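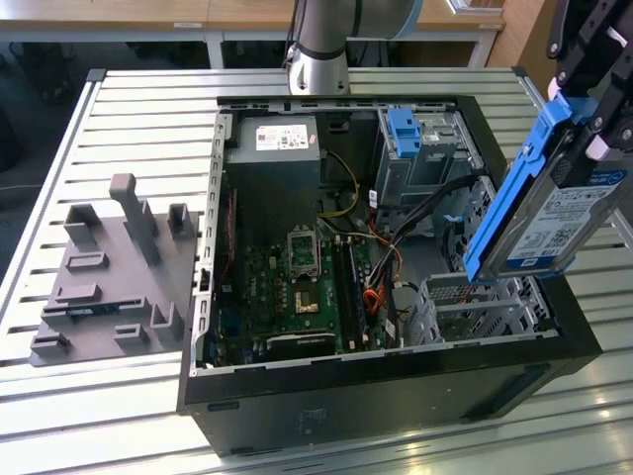

Tower auf der Seite, Festplatte im blauen Einbaurahmen vor dem noch leeren Schacht.

Der alte Bürorechner soll als Ablage für Sicherungskopien weiterlaufen. Bisher lag alles auf zwei externen Platten mit eigenem Netzteil, dazu kam ein USB-Hub, der beim Aufwachen aus dem Standby gelegentlich ein Laufwerk verlor. Eine interne 3,5-Zoll-Platte am SATA-Anschluss ist die langweiligere Lösung und deshalb die bessere. Der Rechner heißt im Netz Isholm, die Freigabe darauf Lilska.

Ausgangslage: Netzteil, Mainboard und Arbeitsspeicher bleiben, wie sie sind. Der Prozessorkühler ist demontiert, die Wärmeleitpaste war nach den Jahren krümelig und kommt neu. Ich setze ihn erst am Schluss wieder auf, dann stört er beim Verlegen der Kabel nicht.

Zum Einbaurahmen. Er ist blau. Bei Rahmen dieser Bauart greifen seitliche Stifte in die Gewindelöcher der Platte. Man biegt den Rahmen leicht auf, setzt eine Längsseite an und drückt die andere nach. Sitzen die Stifte nicht vollständig, steht der Rahmen an einer Ecke über und klemmt im Schacht. Mit Gewalt bekommt man ihn trotzdem hinein, heraus dann nur noch mit der Zange. Das war der Fehler beim letzten Umbau.

Reihenfolge, wie ich sie mir notiert habe:

Netzstecker ziehen, Einschalter kurz drücken, Gehäuse erden.
Tower auf die Seite legen, Seitenteil abnehmen.
Kabelstrang aus dem Weg biegen und bei Bedarf mit Klettband fixieren.
Platte in den Rahmen setzen, alle Stifte prüfen.
Rahmen gerade einschieben, bis er einrastet.
Datenkabel stecken, danach den Stromanschluss.
Kühler mit neuer Paste montieren, Lüfterstecker nicht vergessen.

Der Kabelstrang vom Netzteil ist in diesem Gehäuse der eigentliche Gegner. Er läuft quer über die rechte Seite des Mainboards, und für den SATA-Strom bleibt wenig Reserve. Ein Verlängerungskabel von Hamann mit 300 mm lag noch in der Schublade und reicht bequem. Beim Datenkabel nehme ich eines mit gewinkeltem Stecker, sonst drückt es gegen das Seitenteil.

Dateisystem ist ext4, eingehängt über die UUID. Der erste Abgleich umfasst 664 GB, danach fallen nur noch Änderungen an. Gesichert wird nachts mit rsync, das Skript dazu heißt Flater und besteht aus 18 Zeilen, davon die Hälfte Kommentare. Die Protokolle behalte ich bis Februar, dann sehe ich nach, ob sich bei den SMART-Werten etwas bewegt hat.

Offen ist noch die Lüftersteuerung. Im BIOS gibt es nur zwei Profile, und das leisere hält den Gehäuselüfter auf 400 Umdrehungen – für eine einzelne Platte sollte das genügen. Die Temperaturen trage ich nach.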